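3. Atropellos con fuga en vías secundarias: datos y método

Se revisaron 122 expedientes de colisión con peatón o ciclista en los que el conductor abandonó el lugar. Todos del corredor Dritska-Orov, un año completo, 365 días sin huecos en el registro. Fuente: partes policiales mas la base del servicio de urgencias de Derese. Los casos sin hora de aviso quedan fuera.

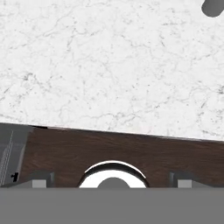
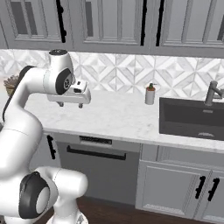
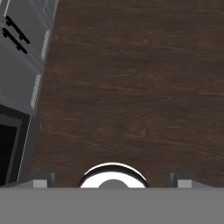
Figura 3. Vistas simuladas de una cocina: borde de la encimera de mármol blanco, brazo robótico blanco sobre la encimera, suelo de madera oscura.

3.1 Variables

Hora del aviso, tipo de vía, iluminación, presencia de arcén, distancia al núcleo habitado más próximo. Edad de la víctima en tramos. Tipo de vehículo solo cuando constaba por restos o por testigo - en muchos partes la casilla va en blanco y así se dejó, sin imputar.

La variable principal es la demora entre el impacto estimado y la primera llamada. Problema conocido: la hora del impacto casi nunca es exacta. Se tomó el punto medio del intervalo que da el atestado. Si el intervalo pasaba de 28 minutos, caso marcado como impreciso y analizado aparte (véase 3.3).

Iluminación: dos codificadores, por separado, a partir del croquis y del inventario municipal de farolas. Desacuerdos resueltos por un tercero. El inventario de Orov estaba desactualizado en el tramo sur; se usó el de la revisión de mayo.

3.2 Víctimas halladas fuera de la calzada

Subgrupo de interés. Personas encontradas en cuneta, zanja de drenaje o talud, no visibles desde un vehículo en marcha. Demora mayor que en el resto, como era de esperar, y la diferencia se mantiene al ajustar por hora y por tipo de vía. De noche y sin arcén el efecto crece, aunque los intervalos son anchos y se solapan en parte.

Casi 8 de cada diez avisos en este subgrupo vinieron de peatones o ciclistas. De conductores, pocos. Coincide con lo que recogen los partes: desde el coche no se ve el fondo de la zanja.

3.3 Casos imprecisos y limitaciones

Repetido el análisis sin los casos imprecisos el signo no cambia, la magnitud baja algo. No se hizo ajuste por tráfico horario: el aforador de Clollum estuvo averiado buena parte del periodo y los datos que hay no sirven para las horas nocturas.

Tampoco se dispone del desenlace judicial. La identificación posterior del conductor consta en algunos expedientes y en otros no, sin criterio claro, de modo que no se usa como variable. Queda pendiente cruzar con el registro de talleres - solicitud enviada, sin respuesta al cierre del texto.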